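Search this site Menu Close

Clandonura Household Tasks Program
Progress report to Relter, second period

Prepared by Marietjie Lekota, with task notes from Nhung Cù

1. Summary

The grant asks whether a machine can do ordinary tidying chores in a home or a small shop without someone standing next to it. At the end of this period our answer is still no for most chores, and a qualified yes for a few. We now have 18 chores on the list, up from 12 in the first report. The policy trained on our own recordings finishes four of them often enough that we would leave it alone in a room. The rest need a person nearby.

2. Work completed

Recording moved to the Jesthorpe site in June. People do the chores with hand-held grippers and the recordings are used to train the arm. We set a minimum of 200 usable recordings per chore and met it for all but two, folding fitted sheets and restocking a low shelf.

Clearing cups, wiping a flat table, closing drawers and putting shoes on a rack are the four we count as working. Wiping is the slowest. The arm takes around 6 minutes on a table a person does in one.

3. Problems

Glassware is still poor. The arm grips too high on stemmed glasses and we have stopped running that chore until the new fingertips arrive from Fashola. The order is late and we have asked for a revised date.

Shop-floor chores are behind the household ones. Facing up a shelf means pulling items forward in a straight row, and the policy treats a half-empty row as finished. Nhung has rewritten the instructions for the people recording it, and we will record that chore again from the start.

4. Flowers and small table items

This group was added at your request after the first report. Moving a vase with flowers in it is harder than moving a cup — the stems lean, the neck is narrow, and leaves can hide the rim from the gripper. The pieces we use are small, like the white one with the pink roses on the wooden table by the railing. We have no result to report yet.
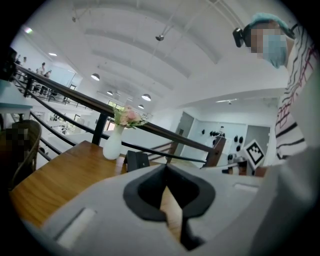 5. Next period

Finish the two short chores, restart glassware, and test the four working ones in a home we have not recorded in. No change to the budget is requested. Travel for the home tests is covered by the existing line.

Comments (3)

dbrandt: Would like to see failure rates per chore next time, even rough ones.

Oona P.: Six minutes for a table is about what my son takes.

shelfstacker: Facing up is harder than people think. Try it with bags of rice.

We use cookies to remember your settings. Accept Manage choices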